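Fingers, foam and far too much tape: the gripper trials so far

I said in the last newsletter that I'd report back once we'd had a proper go with the two sets of fingers, and we have, so here goes.

Quick reminder for anyone who missed it. We're choosing between the Siltamora fingers, which are stiff and have a nice crisp edge, and the Kumen ones, which give a bit when they touch something. I came in as a firm Siltamora fan. I like a finger that goes where you tell it to! But we've now done 200 picks with each, on small light foam and plastic bits, and I've had to eat my words a little. The stiff pair dropped or flicked away 24 of them, the softer pair only 5. Most of the misses were my old enemy, the thin piece lying flat on a black table, where you come down a hair too high and close on nothing at all.

The Kumen fingers aren't perfect either. They take ages to swap (tiny bolts, one of which is still somewhere under my desk) and they splay outwards if you squeeze too hard. Dénes Bognár has turned the closing force down in the controller and that's helped a lot.

The other thing we've been arguing over is cameras. The wrist view is lovely for the last bit of the reach, but the gripper takes up so much of it that you can lose a small piece altogether. The view from above sees the whole table and both arms, though it's not much use for judging height. I'd keep both. Veronika Vass would happily bin the overhead one and save us the calibration - we've agreed to squabble about it again in August.

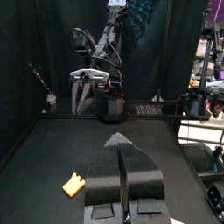

The wrist view, with another arm across the table.

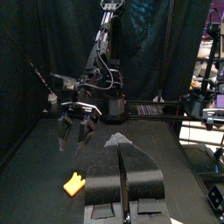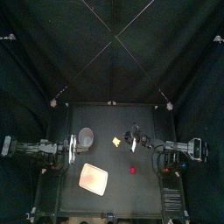
Riet Van Damme wrote in after the last issue to say that we shouldn't compare fingers on pick counts alone, and that she'd want to know how each pair wears. Her own soft ones went shiny and started slipping well before the stiff ones showed any marks, so she now writes down the date of every finger change and wipes the tips before each run. She'd also like us to try the whole lot again with the closing force set the same for both pairs.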